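Home | About | Courses | Taking part | News | Find us

Call for participants: adult beginners' singing and sight-reading course

Wellia Music is looking for adults who can't read music and would like to learn to sing from a printed part. The course begins in September and is free to those who take part. In return we ask you to keep a practice diary, come to three short assessments and let us record them.

We have run evening classes for adults since 2000. Most of our students come to us with an instrument already in the house. Singers tend to arrive differently. Many have been in a choir for years and learn everything by ear from the person standing next to them, and they manage well until that person is off sick. We would like to know which of two ways of teaching helps such people more, and how much of what they learn stays with them over the winter.

What the course involves

There will be two groups. One will learn with sol-fa (doh, ray, me), starting from short patterns sung from memory and moving to the page in the fourth week. The other will work from staff notation from the first evening, using a book of graded exercises called Solero. You will be put in one group or the other by draw. We can't take requests, and we can't move people between groups once the course has started.

Each group meets once a week for twelve weeks. Classes last ninety minutes with a ten-minute break. Between classes you will be asked to practise for fifteen minutes on five days of the week. You don't need a piano. A tuning fork or a free pitch pipe app is enough, and we will lend a tuning fork to anyone who wants one. 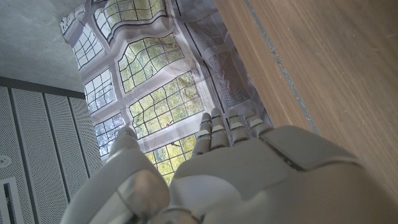 The practice diary is one side of paper per week. You write down when you practised, for how long, which exercises you sang and anything you found hard. It is fine to leave days blank if you did nothing. We would much prefer a blank day to a made-up one. Diaries are handed in at the start of class and copied, and you get the original back.

The assessments

You will be assessed before the course, in the last week, and again three months after it ends. Each assessment takes half an hour and is done one at a time with a single member of staff. You will be asked to:

- sing back short phrases played on the piano
- sing a scale and name some of the notes in it
- clap two rhythms from a card
- sing six short melodies you haven't seen before, with thirty seconds to look at each

The melodies get harder and most people will not finish all six. That is expected. There is no pass mark. The quality of your voice is not marked at all, only pitch and rhythm.

The recordings are sound only. They are marked by two teachers who don't know your name, which group you were in or which of the three assessments they are listening to.

Who can apply

You should be 18 or over and able to come to at least ten of the twelve classes and all three assessments. You should be able to hold a simple tune such as a carol or a folk song on your own. It doesn't matter which voice part you sing, or whether you know which one it is.

You can't take part if you hold a music exam certificate at any level, if you had instrumental lessons for more than a year at any age, or if you are having singing lessons now. A few recorder lessons at primary school are fine. So is being able to work out a tune on a keyboard by ear. If you are in a choir you can carry on with it during the course, but please tell us how often it meets and whether you are given printed music.

If you use large-print or enlarged scores, say so on the form and we will prepare all the exercises in the size you need. The teaching rooms are on the ground floor and there is a hearing loop in both.
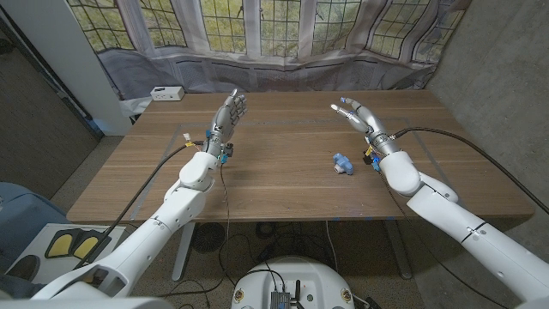 What you will get

All teaching and printed material is free, and you keep the exercise book. We can pay bus or train fares to the three assessments if you bring the tickets. We can't pay fares to the weekly classes. After the last assessment, people in either group may join four extra sessions using the other method, also free.

Everyone who completes the course will be sent a short summary of what we found and their own marks from the three assessments, if they want them. Some people don't, and there is a box on the form for that.

Who is running it

The sol-fa group will be taught by Adesuwa Okafor and the staff notation group by Dima Sabbagh. Both have taught adult beginners here for several years. They will teach from written lesson plans, so that the two groups cover the same keys and rhythms in the same weeks. Neither will carry out the assessments for their own group.

Your details

We keep names and addresses apart from the diaries and recordings. Recordings are deleted once the marking has been checked. You may leave at any point without giving a reason, and can ask for your recordings to be removed up to the date of your final assessment.

How to apply

Fill in the two-page form at the front desk or ask for one by post. The form asks for your age, any musical experience, your choir if you have one, and evenings you can't do. Please don't send a recording of yourself.

Completed forms should reach us by May 17, 2019, marked "Sight-reading course". For questions about the classes ring extension 2152 and ask for Dima. For access, fares or large print ring extension 2155. Messages left on either line will be answered within two working days.

We will write to everyone who applies, including those we can't offer a place. If more people apply than we have room for, places will also be drawn by lot, and the remaining names will go on a waiting list until the second week of the course.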